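Progress report to the Jorkus Fund, covering the months since our May letter
Project: The Nudonska Home papers, sorting and public access
Jul 30, 2024

Dear friends at the Fund,

You asked for a short report this time. The last one ran to more pages than some of the annual minutes we are paid to sort, and we took the hint.

The grant covers the records of the Nudonska Children's Home, which the churches of the Banitz district opened, argued over, and supported for most of a century. Our job is to put the papers in order, write a guide that a stranger can follow, and make the admission ledgers available to former residents and their families. We are behind on the first, ahead on the second, and stuck on a point of law with the third.

## Sorting

The original estimate was 100 boxes. The church basement in Banitz gave up 527, if you count the hat boxes, and we do, as two of them held the founding correspondence. The rest held hats. The trustees' minutes are complete from the first meeting to the last, apart from a gap of two years in which the board either did not meet or met and thought better of writing it down. The letters from that stretch suggest the second. They concern a dairy barn.

The barn takes up a great deal of paper. One faction wanted it on the hill, where the children could see it from the dining room and be improved by the sight. The other wanted it near the creek, where the cows could drink. It was built on the hill, and there follows a long run of invoices for pipe.

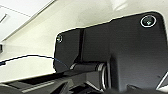 *Report No. 2*

The matrons' daybooks are the best thing in the collection and were the worst stored. They record weather, shoes, measles, visitors, and the quality of donated canned goods, on which the matrons were severe. One church sent beets every fall for so long that "beets again" becomes a kind of calendar. We have put the daybooks in acid-free folders and in date order, which they had not been in for many years, and the written guide to them is finished.

The financial records are still to do. The Home kept its accounts in a system that we believe made sense to one bookkeeper at a time. Each new one began by ruling a fresh set of columns and ended by ignoring them.

## The admission ledgers

This is where we are stuck. The ledgers name children, their parents, and the reason each child came, often in language that would be unkind now and was probably unkind then. Families have asked to see them and we want to say yes. The deed of gift says they are "open to all persons of good character," with no guidance on who checks. The district's lawyers at Jenkins have had the question since May and have so far sent back a request for a copy of the deed, and later a request for a cleaner copy.

In the meantime we are answering letters one at a time. A person who lived at the Home may have a copy of his or her own page, and children of former residents may have a parent's page with proof of the connection. Everything else waits.

## The reading day

We held one public reading day at the Banitz church hall, with the daybooks and the photograph albums set out on tables. We put out 50 chairs and had to borrow more from the Sunday school, so part of the audience spent the afternoon with its knees near its chin. People brought snapshots, report cards, and one cast-iron waffle maker that we have declined, with thanks, twice.

Several visitors corrected our captions. The building we had down as the infirmary was the laundry, and the picnic we had placed at the Home was at a different lake. These changes are now in the guide.
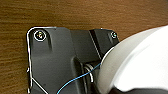

One former resident wrote to us afterward that the guide makes the place sound either sadder or holier than it was, depending on the page, and that mostly what she remembers is being bored on Sundays and having someone to be bored with. She would like the beets mentioned. We have asked if we may quote her letter in the introduction, and she has agreed on condition that we fix her spelling.

## Money and what comes next

Spending is within the budget except for folders and boxes, where the extra material has used up the supply line and started on travel. We ask permission to move the remaining travel money to supplies. The only travel left is to Banitz, and we can drive ourselves.

Before the next report we plan to finish the correspondence series, start on the accounts, and get an answer from Jenkins in writing. We will also need a decision from you about the hats.

With thanks,
The Nudonska Home Papers Project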